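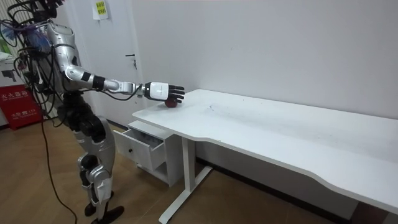 I would like to ask for advice on cleaning a white desktop without making it dull. We bought the desk second-hand, the seller told us it is an Ornard but I did not find any label, and the top is smooth and white with the front edge curving inward where you sit. Most of it is clean enough. What disturbs me are the faint dark scuff marks near the middle of the top, because they are exactly where I put my papers. With the lamp off they almost disappear, and with the lamp on I see only them. I have tried a damp cloth with dish soap, two times, and then a window cleaner. Neither of these changed anything.

I do not know what the top is made of. When I knock on it, it sounds like ordinary board with some coating, and underneath there is no text about the material. A colleague told me to use a melamine sponge, another colleague told me never to use a melamine sponge. So I am stuck between two colleagues.

My second problem is the place under the desk, and I ask it here together because it belongs to the same piece of furniture. 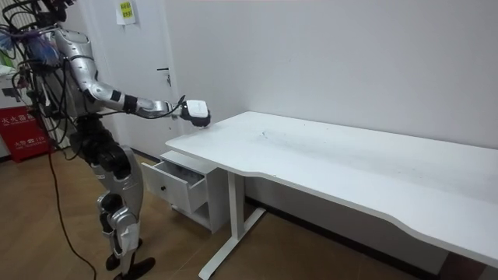 Storage under a desk like this one is more difficult than I expected. The legs take more room on the floor than ordinary table legs. I have put a small white drawer cabinet under the left end, and it fits there, but the metal leg on the near side stands on a long foot bar, so I cannot just roll or push things in from the end. I must bring them in from the front and then slide them sideways over the wooden floor. I am afraid to scratch the boards. Should I put felt under the cabinet, or a mat, or is there something better? The floor is not new but it is in good condition and it belongs to the landlord.

The cabinet is heavy when the drawers are full. I keep in it printer paper, mostly. Thank you in advance for your time.

Asked by Naomi Kariuki
Edited Monday: corrected spelling

Cosimo Cirillo

First find out if these marks are ON the surface or IN the surface. Close your eyes and pass your fingernail across one of them, slowly. If the nail feels nothing, it is probably material left behind by something else — rubber, pencil, the bottom of a metal lamp. This can be removed. If the nail catches, it is a scratch with dirt inside, and you can remove the dirt but the scratch will stay.

For marks that the nail does not feel, I would go in this order and stop as soon as one thing works:

A white school eraser, clean, rubbed lightly. Do not use the pink kind, it can leave color.

A paste of baking soda and water, very wet, with a soft cloth. Small circles, one minute, then wipe with clean water two times. Baking soda that has dried on white looks like nothing at first, and then you find it on your sleeves.

Rubbing alcohol on a cotton pad, but test it under the desk on the back edge before. If the pad becomes white or sticky, the top is painted and you should stop immediately.

The melamine sponge I would leave for the end. Both of your colleagues are right. It works, because it is a very fine abrasive, and for the same reason it can leave a spot with a different shine. On a matte top you may see this as a polished place. On a glossy top you may see it as a foggy place. If you do use it, press as if you are wiping a pair of glasses and do not stay in one point.

I repaired office furniture for 7 years and the most damage I saw on white tops came from people with strong arms and a free afternoon.

About the cabinet I cannot say much, I do not know your floor.

Naomi Kariuki (comment)

Thank you, this is very clear. I made the fingernail test. On most of them I feel nothing, on one I feel a very small something. I will buy the eraser tomorrow.

Sharon Mwaipopo

Toothpaste! The white one, not the gel. My mother used it on everything.

Cosimo Cirillo (comment)

Please be careful with toothpaste. Some of them are more abrasive than baking soda and you cannot know how much from the tube.

Maiara Aguiar

I answer the second part, because the first part already has a good answer.

Felt pads are fine for a chair or an empty cabinet. For a cabinet full of paper I do not like the small round ones. They slide out of their glue when you push sideways, and then the cabinet is standing on one corner of glue and you do not notice it. If you want felt, buy a sheet and cut one long strip for each side, the full depth of the cabinet. Clean the bottom with alcohol first, let it dry, and press the strip for as long as you have patience. I do mine in the evening and put the cabinet back in the morning.

Before you move it, take out the drawers. I know it sounds too simple. But paper is most of the weight, and the empty body you can lift with two hands over the foot bar and put down without sliding at all. Then the drawers go back from the front. If your drawers do not come out completely, there is usually a small plastic lever on each rail, one goes up and the other goes down.

If you still have to slide it, use an old bath towel folded double below it, and sweep the floor first. The thing that scratches a wooden floor is very often a grain of sand and not the furniture. Sweep also along the baseboard, the sand likes to stay there.

A mat I would not put under the cabinet. In my apartment I had one with a rubber back under a bookcase, and after 19 months there was a yellow rectangle on the varnish. My landlord was not happy and I paid 25 dollars for a product which did not remove it. Some finishes react with rubber and some do not, and in a rented place you usually do not know which one you have. Ask the landlord, if he is a person who answers.

One more thing, about the feet of the desk itself. Many desks with a long flat foot have leveling screws under it. Tip the desk a little with another person helping and look if they have plastic caps. If there is bare metal, put felt strip there too. A desk moves a few millimeters every time somebody leans on it, also when you think that it does not move.

Naomi Kariuki (comment)

I did not know about the levers, I believed that the drawers were fixed. They come out. And I swept along the baseboard and I prefer not to tell you what I found there.

The white eraser has made the marks lighter, at least to my eye. I did not try the alcohol yet because I want to wait for daylight to test it under the back edge. For the mark that I feel with the nail, is there some filler or pen for white furniture that does not turn yellow?

Cosimo Cirillo (comment)

There are wax sticks for furniture, in many whites. Bring home two shades, because "white" on the package means very little, and keep the receipt. Warm the wax between your fingers, press it in, and remove the rest with a plastic card. For a scratch so small I would first clean it and look again. Maybe you will decide to leave it.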